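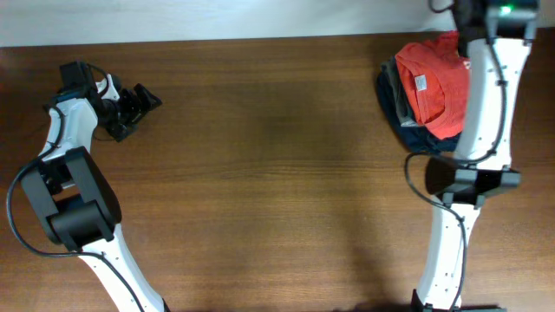

12 May 2026

Cell 2, two-arm folding bench. Work on left arm cable routing and right wrist camera. Present: me, Alby Rewi in the morning, Saron Negussie after lunch.

**Reason for the job**

Left wrist camera dropped out 9 times during the overnight run. Log shows the same pattern each time: stream freezes, driver retries, stream comes back at reduced rate, then nothing until the arm is parked. Right camera had no dropouts over the same period. Both are on the Camoveck hub, separate ports. Swapped ports first thing. Fault stayed with the left arm, so hub is cleared for now.

**Cable, left**

Alby flexed the elbow by hand with the motors off and watched the stream. Freezes when the joint is nearly closed. The loop around the outside of the elbow had been pulled short at some stage (February rebuild, at a guess) and was taking load at the wrist connector. Pulled the cable, found the jacket polished on one side but not through. Connector shell slightly loose.

Fitted the spare from the Surkia box. Let the loop out until it stayed slack through full travel. It now swings wide of the housing, wider than I like, and the reach into the left side of the table will need watching. No ties within 160 mm of the elbow centre on either side. Marloes wants a printed guide there eventually. I would sooner leave it free until we know the spare holds.

Right arm: cable comes down the upper link, out to the left beside the joint, back in along the lower link. Left as is. Note that this loop is on the garment side of the arm. If the stack gets placed closer to the joint, it will foul.

**Homing and wrist offset**

Re-homed both arms. Left came back inside tolerance. Right was out by 3 counts at the wrist, same sign as last time. Entered the offset in the Fikre config and saved it under the bench name, not the arm serial. Dwayne, the old file is still in the folder, please don't load it.

**Check with garments**

Set the usual pile beside the right upper link: red-orange tee on top, grey under it, navy at the bottom. Middle of the table kept clear. Ran the pick-and-return cycle, left arm only, right arm held up along the side. 49 cycles, no camera freeze, no retries in the log. Then both arms together at half speed for about 9 minutes. No freeze.

Two missed grasps on the navy, bottom garment, both at the spread edge. The top of the pile was fine. Left jaw pads are glazed and I think that is the cause, but have not proved it. Saron cleaned them with isopropyl and the next grasp held. One grasp is not a test.

**Lighting**

Soft shadow across the lower middle of the table is still there. Segmentation handles it on the bare timber but dark fabric is untried in that patch. Zinash has the lamp bracket order with Staltum, no delivery date yet.

**Open**

- Left jaw pads: replace, then repeat the navy grasps. Saron.
- Old left cable: tagged, in the fault tray. Continuity test while flexing. Alby.
- Right wrist offset: check again after the next overnight. If it has drifted the same way, pull the wrist and look at the grub screw before touching the config.
- Spare cable used, Surkia box now empty. Order two.
- Overnight run tonight at half speed, both cameras logging. Stop button tested on both sides before leaving.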